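Folding to Standard: Terry Cloth at Clirnetti
9 March 2020

The linen supervisor at Clirnetti handles 552 towels in a normal run and checks 37 of them by hand. The check is for corners. "A towel goes out of square in the wash," the supervisor says. "The hem shrinks and the field doesn't. If you fold to the hem you get a crooked stack."

Bath towels are folded on a white table. Pale colors such as mint green show few shadows there, so creases are judged by touch as well as by eye. "You press just above the fold and draw the flap across. The bunched part comes out last." 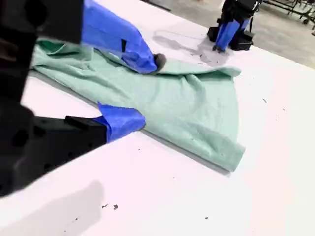
Weight and weave

The house switched to Pekis terry in June, after a trial of 300 pieces. The supervisor is measured about the result. "The loops are shorter. It lies flatter on the first fold – on the second it still springs."

Fold lines are moved after each wash to spread the wear. A stack from the Drunovden site, where the line was kept in one place, came back with thin bands down the middle.

Stacks are left under a board for 2 hours before shelving. Asked whether a longer press would help, the supervisor says no. "You get a sharp edge and a flat towel. Guests want the pile."

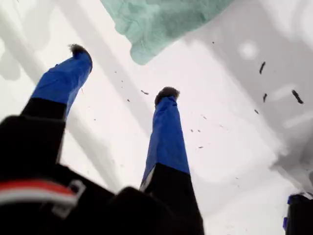
Royal blue over black against white, with a red-striped strap at lower left.

The next check will cover hand towels, which are folded in thirds.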